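## 4. Lo blando es lo difícil

Llevo ya unas cuantas secciones hablando de platos, cajones y tornillería, que son cosas con la decencia de conservar su forma cuando las sueltas. Ahora toca la parte que más me gusta y la que peor llevamos: los textiles. Cuando Gaspard Bailly y yo empezamos a preparar este trabajo, en junio, yo estaba convencida de que ordenar un salón (recoger cojines, doblar una manta, dejar el sofá presentable) sería el capítulo fácil. ¡Si no hay nada que romper! Gaspard me dejó hablar un buen rato y luego apostó un café a que los cojines nos iban a dar más guerra que la vajilla. Le debo el café.

### 4.1. Qué le pedimos a la máquina

El protocolo del salón, que en el resto del artículo llamamos *Pestamska* por el barrio donde alquilamos el piso, tiene 4 tareas: levantar un cojín y colocarlo en otro sitio, recoger una prenda o manta del suelo, extenderla sobre un asiento y, por último, doblarla. En total reunimos 181 intentos, repartidos de forma bastante desigual. Doblar cansa muchísimo a quien supervisa, y se nota en la tabla del apéndice, donde esa fila es la más corta.

Dimos un intento por bueno solo si una persona ajena al equipo, al ver el resultado, lo dejaba como estaba. Sé que es un criterio poco elegante. Probamos antes con medidas geométricas (ángulo del borde, superficie cubierta, todas esas cosas) y acabábamos premiando mantas perfectamente alineadas y hechas un higo por debajo. Armelle Masson, que revisó el protocolo de arriba abajo, insistió en volver a la pregunta doméstica de toda la vida: ¿lo volverías a hacer tú? Y ahí nos quedamos.

### 4.2. Dos brazos, dedos y mucha paciencia

El cojín se agarra por los flancos, apretando desde ambos lados a la vez (figura 3a). Con un objeto rígido, esa presión te da información muy limpia: contacto, fuerza, listo. Con un relleno mullido la señal sube poquito a poco y no hay un momento claro en el que decir «ya lo tengo». Si aprietas de menos, se escurre; si aprietas de más, el relleno se desplaza y el cojín empieza a ladearse. Nosotros terminamos aceptando cierta inclinación durante el levantamiento y corrigiéndola al dejarlo, que es exactamente lo que hago yo en mi casa con los brazos llenos.

Luego están los adornos. Los volantes y los flecos son una crueldad para cualquier sistema que busque bordes, porque el borde que ve la cámara y el borde por el que conviene agarrar son dos cosas distintas. En las primeras pruebas, el estimador de contorno que heredamos de Menon tomaba el fleco como final de la tela y mandaba los dedos a pellizcar hilos sueltos. Lo resolvimos a medias, metiendo un margen hacia el interior de la pieza, y digo a medias porque en telas pequeñas ese margen se come media prenda.
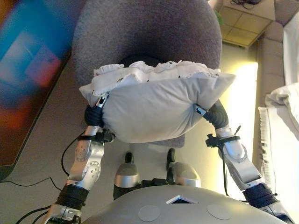
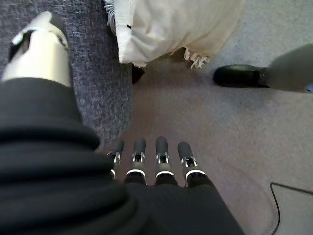 *Figura 3. Manipulación de textiles en el salón. (a) Arriba: agarre bilateral de un cojín con volante sobre un puf tapizado. (b) Abajo: dedos de la mano robótica cerca del suelo, con una tela blanca de flecos al fondo.*

El suelo merece su propio párrafo, y ojalá le hubiéramos dedicado una sección entera. En la figura 3b los dedos están justo encima del cambio entre dos superficies, una azulada y otra gris clara, y esa frontera nos trajo de cabeza. Para una persona es un escalón que ni se mira. Para un controlador que calcula la altura de aproximación con un solo plano de referencia, unos milímetros de más son la diferencia entre pasar rozando y clavar la yema. Acabamos recalculando el plano antes de cada descenso. Es lento (¡lentísimo!), pero desde entonces dormimos mejor.

También hay cables por el suelo, como en cualquier salón que yo conozca. El planificador los trata como zona prohibida y da rodeos que, vistos desde el sofá, parecen de una prudencia casi cómica. Preferimos no tocarlo.

### 4.3. Entonces, ¿ya pueden?

Depende de a qué llamemos poder. Mover un cojín de un sitio a otro, sí: es la tarea en la que menos veces tuvimos que intervenir, y las 2 personas que hicieron de jueces coincidieron casi siempre. Recoger una manta del suelo, también, con la condición de que a nadie le importe cómo llega arriba. Extenderla empieza a ser otra historia, y doblarla sigue siendo, a día de hoy, algo que yo haría antes con una mano y medio dormida.

Me interesa más el tiempo que el acierto. En Ornbridge, donde repetimos una parte del protocolo en un taller de tapicería, los operarios nos preguntaban siempre lo mismo: cuánto tarda y quién se queda mirando. Si alguien tiene que quedarse mirando, la tarea no se ha quitado de encima, solo ha cambiado de postura. En el piso pasa igual, con el agravante de que en casa no hay turno ni nadie que cobre por vigilar. La comparación completa entre los dos entornos, incluida la discusión sobre fundas con cremallera que Gaspard se negó a recortar, va en la sección 5.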